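Home | Forums | New posts | Members
Search this forum…
Filed under: Bathrooms / Stone and tile

skullden80
Marble vanity top or not? Ludmila Vrabec at Hrubý quoted 600 for sealed beige.

ila_t
We've got marble. Wipe up toothpaste the same day – it etches.

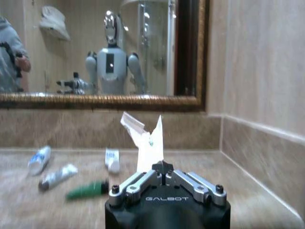
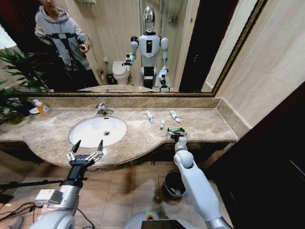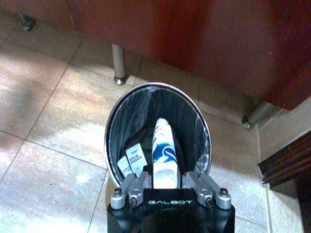
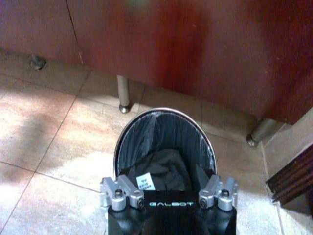 Reseal every September. A tin costs me 40.

vuvholm
Disagree. Yearly is too often, ours gets done when water stops beading.

skullden80
Going with marble then. Fitting is Sunday.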